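Girkside Shared Workshop
Member Guides: Robotics Bench

Setting up a pick-and-place exercise on the toy kitchen

Contents
1. Before you begin
2. Securing the toy kitchen
3. Placing the objects
4. Teaching the lid positions
5. Moving the pot
6. Running the full sequence
7. Faults and remedies
8. Leaving the bench

This guide is for members who have completed the bench induction and wish to run a first manipulation exercise with the workshop arm. It covers one task from start to finish: lifting a lid, setting it down on the worktop, and moving the pot, without disturbing a can that stands nearby. It assumes that the arm has been assembled and that the Nester control program opens without errors. Members building an arm of their own at home may follow the same steps, provided that their gripper opens wide enough to take the lid knob.

Allow one full evening for a first attempt.

1. Before you begin

Check that the emergency stop is within reach of the place where you will be sitting. Press it once and confirm that the arm does not respond to a command, then release it and restart the program. Do not omit this check if another member has only just left the bench.

Open Nester and load the profile named Eide. The speed limit in this profile is set to 1000, and members are asked to leave it there until they have completed the sequence at least once. The field accepts values up to 2000. The higher setting is permitted for free movement only, and never while an object is held.

Keep sleeves, lanyards and loose hair away from the arm whenever the motors are powered.

2. Securing the toy kitchen

The kitchen must not move between one run and the next. A shift of a few millimetres is enough to make the gripper miss a knob. Push the unit against its stops, and press down on each corner of the worktop in turn. If it rocks, tighten the worktop screws by hand with a short screwdriver. A powered driver will strip the holes.

Route all cables behind or beside the cabinet. Follow them by eye from end to end and confirm that none of them crosses the path of the arm.

3. Placing the objects

The exercise uses a pot or bowl, a lid with a knob, and the small can of beans. The can serves as the obstacle. Stand it upright near the middle of the worktop, and leave clear space in front of it for the lid. The canisters on the shelf above the tiles are not used and should be left where they are.

Once you are satisfied with the arrangement, mark each position on a paper plan of the worktop. The plan is kept with your own notes. Please do not draw on the wood.

4. Teaching the lid positions

Switch the arm to manual mode and work through the following steps in order.

Step 1. Bring the open gripper to a point directly over the knob, well clear of it. Save this position as LID HIGH.

Step 2. Lower the gripper until the fingers stand on either side of the knob. Close it slowly. Stop as soon as the knob is held, and save the position as LID GRIP.

Step 3. Raise the lid a short distance, straight up, and pause. The lid should hang level over the bowl. If it tilts, lower it, open the gripper and repeat Step 2 with the fingers closer to the centre of the knob.
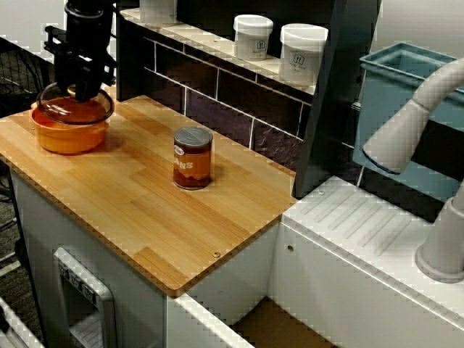 Step 4. Move the lid to the place marked on your plan, keeping it higher than the top of the can throughout. Lower it until it rests on the worktop, open the gripper, and save the position as LID DOWN.

Step 5. Withdraw straight upwards before making any sideways movement. Most knocked cans are the result of a sideways movement made too early.

5. Moving the pot

The pot is taught in the same manner, with three saved positions: POT HIGH, POT GRIP and POT CLEAR. The last of these should be high enough for the pot to pass over everything on the worktop. Type 2000 in the pause field, which is measured in milliseconds, so that the arm waits before it travels on. The pause gives the pot time to stop swinging. 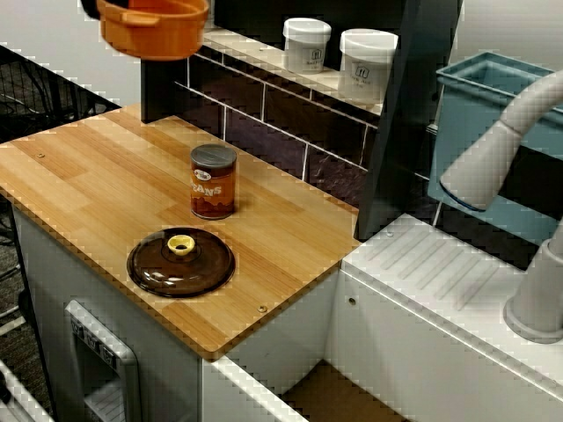
The orange pot, apparently held, above the worktop, with the lid lying in front of the can.

6. Running the full sequence

Save the positions as a single sequence and give it a name that includes your own initials. Run it one step at a time on the first occasion, with a hand on the emergency stop. If every step is sound, return the objects to their marked places and run it through without pauses between steps.

Record each run in the bench log, including those that fail. A run in which the can moves at all is entered as a failure — even where the lid and pot have been placed correctly.

7. Faults and remedies

The gripper closes beside the knob. The kitchen or the lid has moved. Check both against your plan before teaching the position again.

The lid slips while being raised. Wipe the knob and the finger pads with a dry cloth. Worn pads may be replaced from the drawer marked Flornovent.

The program shows code 3544. The arm has been asked to go beyond its reach. Bring the saved position closer to the base.

Any fault not listed should be reported to Ragnvald Sjögren, who is at the bench on Wednesday evenings.

8. Leaving the bench

Lower any object still held, return the arm to its rest position and switch off the motors before closing Nester. Sign the log.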